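I keep getting asked if a machine can do the dishes yet, mostly by relatives who own a dishwasher and still hate loading it. My answer last January was no. Now it's more like "some of them, slowly."

The chore I care about is clearing up after a meal: scraps, wrappers, plates, cups, a dish rack to put things in.
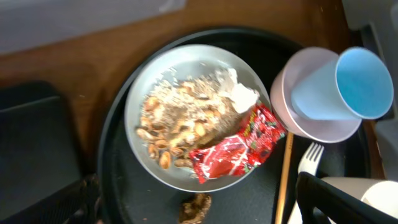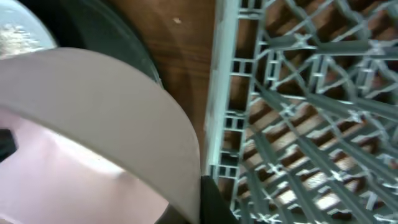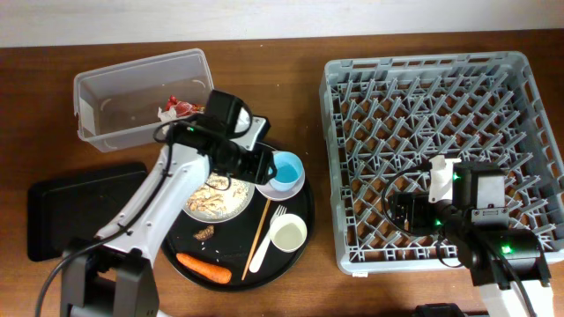
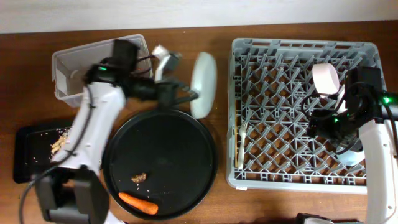 A dishwasher only handles the middle part of the job. Somebody still has to scrape the plates and find a slot for each one. That takes me 8 minutes on a normal night, and I don't think about any of it. A robot has to work out where a plate ends and the table begins, get a finger under the rim, and tip it without sending peanut shells everywhere.

Two arms help a lot. Thin things are still the hard part - forks, chopsticks, anything that lies flat. Food is worse, as no two piles of crumbs are alike.

Shops are ahead of kitchens here. The packing line at Casholm, where I used to work, moved 2108 boxes a shift with almost no hands on them, but every box was the same size. My sink has never looked the same two nights in a row.

Would I buy one? Not this year. I'd want it to finish a full rack while I'm in another room, and I'd want it to leave my good bowls alone.

8 comments
2 shares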